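Rule Eleven

By Friday night Thaís Vieira had rewritten Rule Eleven 3 times, and she was having the time of her life.

"An arm shall not let go of a drawer it has opened until the drawer is at rest," she read out to the bench. Lovely! Then she thought about the other arm, and what it should do while it waited, and her pen was off again.

The Meveck handbook had 473 rules in it when she joined. She had cut it down to twelve, short enough to tape above the bench, and every one had to survive the table: drawer, tray, bottle, lemon, the lot.

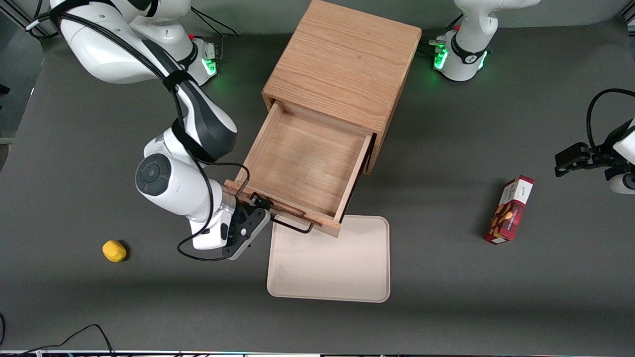
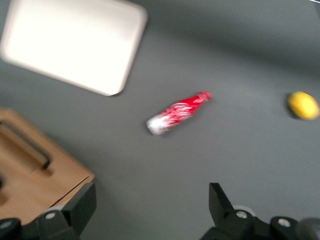

Rule Twelve: Leave a Gap

She loved this one best. Two things on a table want a space between them wide enough for a pair of fingers, and if the space is too small, the arm stops and asks. It doesn't nudge. It doesn't try its luck.

"You'll slow us down," Azar said from the doorway, still in his coat.

"By a breath! And then you can put it in a kitchen, next to somebody's grandmother."

He came over and read the page twice. Azar had sat through 2,000 hours of trials under the old book and could quote most of it, not fondly.

"Stops and asks who?" he said.

Thaís looked at the sheet, laughed out loud, and uncapped the pen again.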